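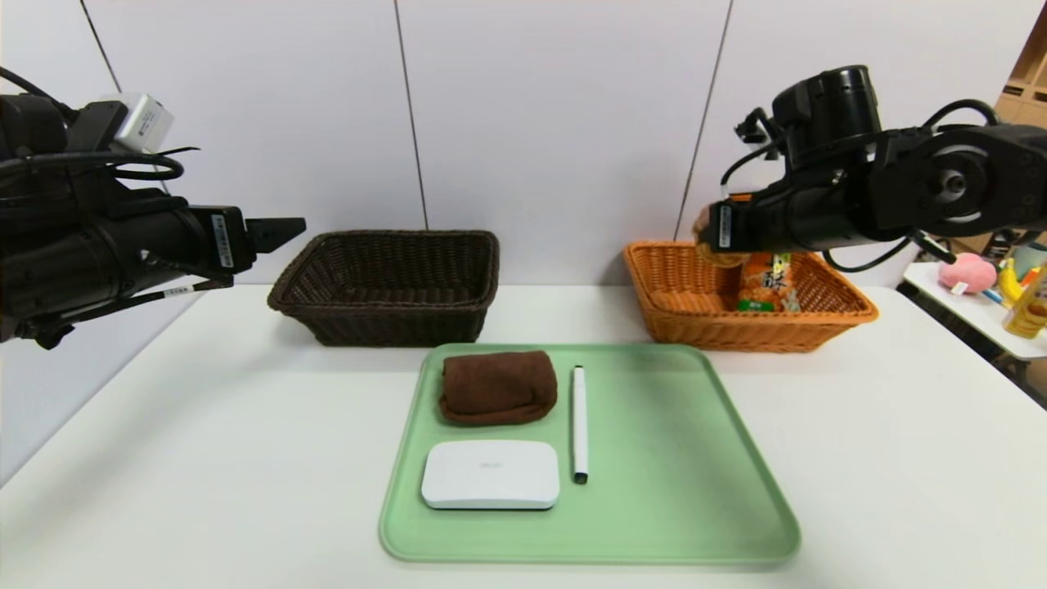 2. Small shops, slow days (3 min)
Start w/ the Marinho bakery story – don't read it off the page.
Thursday sales down, rent same. Ask the room: who here closes early?
Baskets on the counter vs shelf. Arnaldo Calado tried both, counter won. Keep it short.

3. Loyalty cards
Rollel gave out 307 cards, 99 came back full. Pause there.
Free coffee at 9 stamps – too many?? Let them argue a bit.
Dont mention Jomow prices.

4. Questions, then point to signup sheet by teh door.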